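Peñalver Match Ledger
Royalty and image rights tracking for sports agencies and player representatives

Edition 5 – now shipping

If you look after professional athletes, you already know the playing contract is the easy part. The boot deal pays in one currency, the video game license pays in another, and a shirt sponsor sends a single statement in August covering a whole season. Match Ledger puts all of it in one place, sorted by player, by payer and by the country where the money was earned.

We built the first edition for one small agency, and the people there still send us notes nearly every week. Most of what is new in Edition 5 came from those notes, and we love how it has come out!

What it does

Every payment gets its own entry with the contract it came from, the date it was due, the date it arrived and any tax held back by the payer. Open a player's page and you see the full year on one screen, salary and bonuses on the left, image rights on the right. Withholding certificates attach straight to the payment, so when the accountant asks for the one from two seasons ago, you click once and there it is.

The country view is our favorite part. A tennis player may earn in a dozen places before summer, and each has its own forms and its own deadlines. Match Ledger keeps a calendar for every country on the player's schedule and puts a flag beside anything that is still missing paperwork. It won't file a return for you, and it doesn't give tax advice. It does hand your adviser a very tidy folder.

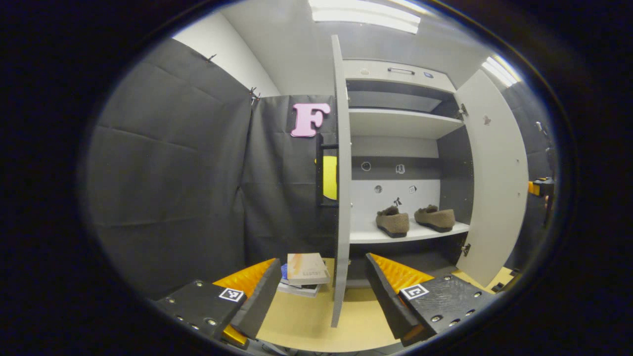 Payments that pass through a company get their own treatment. Many athletes assign their image rights to a firm, and that firm may license them to another. You can draw the whole chain, name the owner at each step and attach the agreement behind it. Change one link and the old version stays on record with its dates, so a question about an earlier season gets the answer that was true back then.

What's new in Edition 5

Split bonuses across seasons, with a note for the reason
Import bank statements from the Sivovik format as well as plain CSV
Read-only login for the player, in English or Spanish
Faster search – a name, an amount or part of a contract title will do
Year-end report with payer totals on the front page

From a user

"I had one client with 117 separate payments in a year, and I used to keep them in my head and in three spreadsheets," says Vega Calvo of the Sturkton agency. "Now her accountant logs in and finds what he needs, and I get my evenings back."

Details

Product code: 1218
License: 2 office users, unlimited read-only logins
Runs on: Windows and Mac
Backup: daily, to your own drive or to Bandwood storage
Support: email and phone, included for the first year
Upgrade: free for Edition 4 owners

Moving from spreadsheets? Send us a sample file with the names taken out and we will set up the import columns for you at no charge. We enjoy doing it, and older files with odd layouts are very welcome.

Page updated October 30, 2019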